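Teaching two arms to leave things alone

January 6, 2024

Santeri Valtonen spent most of last year on a question that sounds too small for a paper. When a robot with two arms has to rearrange a crowded set of objects, how does it decide which ones to touch first? His group at Kivstead trained a policy on 3,132 demonstrations, all driven by human operators, and then compared it with a second policy trained on the same data with one extra label per step.

The label records which arm is "committed." A committed arm is carrying out a grasp or a placement, and the other arm is expected to keep clear until that is finished. Operators did not enter the labels. A script called Cilten derives them afterward from gripper opening and joint velocity.

"The raw demonstrations already contain the information," Valtonen said. "People wait for their own other hand. But a policy trained on joint positions alone has to infer the waiting from very weak evidence, and it tends to average it out. You get two arms that both go a little."

The objects are household goods, with a preference for shapes that are awkward to grip. Bags were included early. A bag gives no fixed width to close on, and the wrist view changes a great deal once the fingers have it. 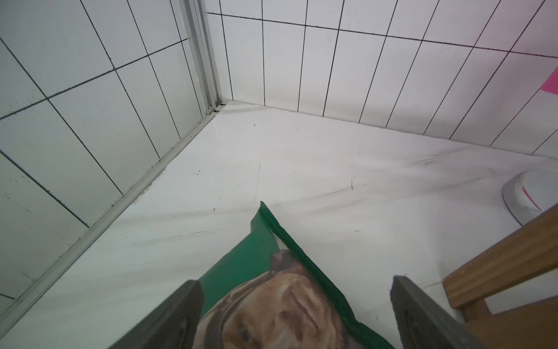

Why use bags at all, if rigid objects would give cleaner numbers?

"Cleaner numbers on rigid objects tell us about rigid objects," Valtonen said. "The commitment signal is hardest to derive when gripper opening is ambiguous. With a bag, the fingers may stop at almost any width. If Cilten labels those steps correctly, I trust it on the rest."

It did not label them correctly at first. The initial version used a fixed threshold on finger travel and missed a large share of bag grasps. The current version looks at a window of 14 control steps and asks whether the opening has settled, whatever value it settled at. The thresholds for joint velocity were left as they were.

Both policies share the same network and training schedule. Each receives the wrist views and a fixed view of the workspace. The labeled one predicts the commitment state along with the next block of actions, and its own prediction is fed back as an input. Valtonen described this as the only architectural change, and a minor one. "It is two bits," he said.

Evaluation used 1,479 trials, split between the two policies, with starting layouts drawn from the same list. The main measure was interference, defined as any stretch in which one arm's motion forced the other to stop or deviate. The labeled policy produced fewer such stretches, and the difference was largest in layouts where objects stood close together around the rack.

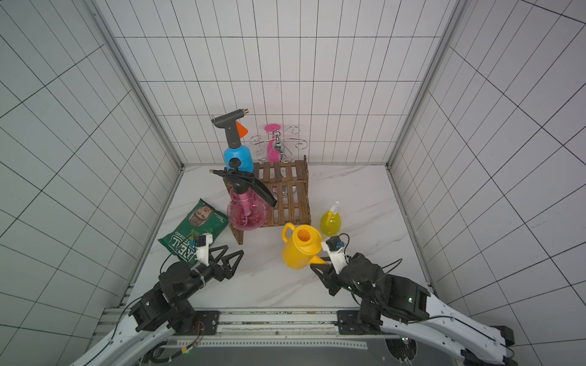

Not everyone who has read the draft accepts that measure. Huttunen argued in written comments that interference can be lowered simply by moving less, and that a policy in which one arm idles for most of a trial would score well while being of little use. The comments asked for completion time to be reported beside every interference figure.

Valtonen agreed and added it. Completion time rose slightly for sparse layouts and fell for dense ones. He regards the first result as a real cost. In a sparse layout both arms could often work at once without risk, and the labeled policy sometimes waits anyway.

"It learned to be polite where there was no need," he said. "The demonstrators did that too, so I can't blame the network."

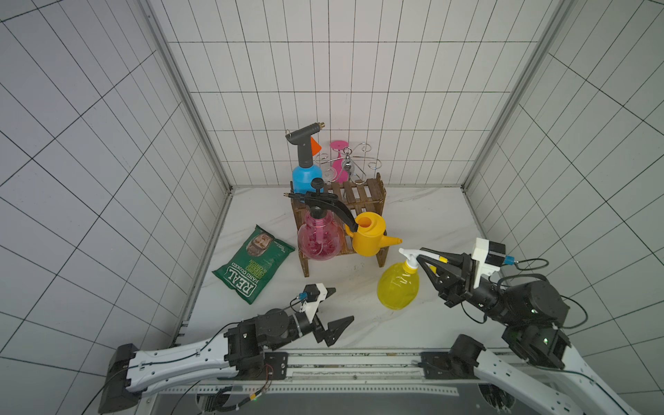 Spray bottles form their own category in the results. They can be grasped at the body or at the head, and the two choices have different consequences for the free arm. A body grasp brings the wrist low and blocks more of the floor. Operators were given no instruction on this, and both habits are in the data. With the yellow bottle, the right gripper closes on the white trigger head while the left stays open over the floor near the chip bag, a pairing that Valtonen would like the policy to treat as cheap, as the arms are working at separate spots. At present the model has no way to express that. Commitment is either on or off, with no reference to where the arm is.

The next version, named Citodden, is meant to address this by attaching a region to each commitment. The plan is to relabel the existing demonstrations and extend the set to 3,700. Training is scheduled to finish by June.

Asked whether the labels would transfer to arms of a different size, Valtonen said he had not tested it. The velocity thresholds would have to be set again. The settling window might carry over unchanged, but he would want to see it on bags first.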